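Back at the desk this week, gathering more demos for the mug task on Pandwood, and I have missed it more than I expected to! I started this set in March and it's been sitting at 40 ever since, so I made a big pot of coffee and got on with it.

For anyone new to these threads: every demo is me doing the same little job over and over – reach, close on the mug, lift, put it down someplace else – and the model learns from the whole pile.
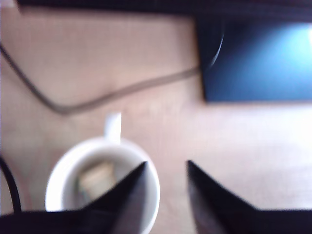
The part I keep relearning is that slow is better. When I hurry, my approach gets sloppy and I come in from the same side every time, and then of course the model thinks mugs can only be grabbed from that side, poor thing.

So the new rule is 5 demos, then turn the handle, then 5 more. Dull, but I do it with the radio on and it's kind of restful.

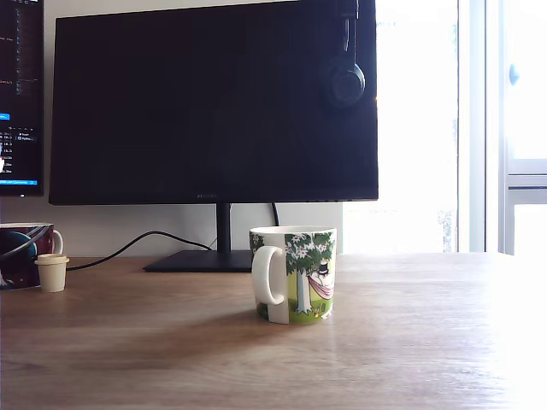
I'm also leaving the everyday clutter alone this round. The first set was all tidy desk, and the policy got so confused the minute anything else was around. Real desks have cables and cups on them – mine sure does.

Goal is 1000 by the end of summer, which sounds like a lot when I type it out. If you've done this with Tornard or anything like it, please tell me how you keep your wrist from aching!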